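Teaching the pour, part two: what the operator's hands know

Posted by Juniper Kowalczyk in May

In the previous post I covered the leader arm and why we gave up on the joystick. This one is about the demonstrations themselves, which have taken up most of my month.

The task is a pour over an ordinary desk, with the ordinary things left on it. Domenica Bühler wanted a cleared bench with tape marks. I argued against that, on the grounds that a policy trained on a bare surface learns the bare surface. We settled on leaving the desk as its owner keeps it and moving only what the arm would hit.

The operator holds the leader arm and the follower copies its joint angles. There is no force feedback in this version. You judge contact by eye, and you judge grip by how the plastic behaves, so the first few attempts from any new operator tend to be timid. Gholamreza Shokri closed the gripper too little and let the bottle roll about its own axis. I closed it too far and dented the wall, which changes how the bottle sits for every later attempt. 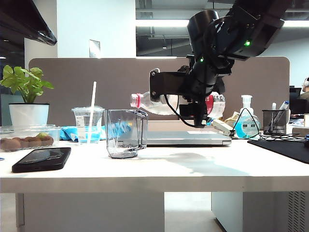 The tilt is where operators differ most. Some people rotate the wrist alone and leave the elbow where it is. The mouth of the bottle then travels in an arc, and the target has to be chased. Others move the shoulder and wrist together so that the mouth stays nearly still in space and the body of the bottle swings up behind it. The second style is slower to learn and much easier for the policy to fit. After comparing the two on a small set, I asked everyone to use the second and discarded the earlier recordings.

Pauses were the other problem. A person will stop before tilting, check the alignment and then continue. The recording contains a stretch of identical frames with zero velocity, and the trained policy is quite happy to stay there for good. We now trim any pause longer than 700 ms before training. Žofie Kollár wrote the script, which we call Clotness for reasons lost to the group chat. It trims on joint velocity only and ignores the gripper, so a slow squeeze with the arm held still gets cut by mistake. I have a fix half written.

The current set is 73 demonstrations from 3 operators. I rejected 40 others, mostly for the wrist-only tilt and some for dropped packets on the leader side. Each one I keep gets watched through in both views. The fixed view settles whether the approach was sensible. The wrist view is harder to read, particularly with clear plastic close to the lens, where reflections move more than the object does. I was tempted to drop it from the inputs altogether. Hazel Oyelaran trained one policy with it and one without, and the one without stopped short of the target often enough that the wrist view stays.

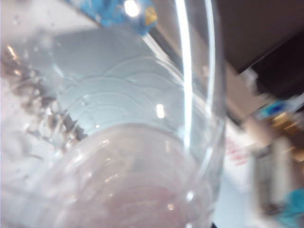 Wrist view, with a clear container close to the lens.

Exposure on that camera is now locked. On automatic it shifted whenever a highlight crossed the middle of the picture, and the same container could come out at two quite different brightnesses within one recording. Locking it costs some detail in the dark areas, none of which the task uses.

Next I want demonstrations that begin badly: bottle gripped off-centre, arm starting too low, target moved after the approach has begun. All the present ones start from the same home pose, and the policy has no idea how to recover from anything else. Domenica has agreed to do the first batch, provided somebody else labels it.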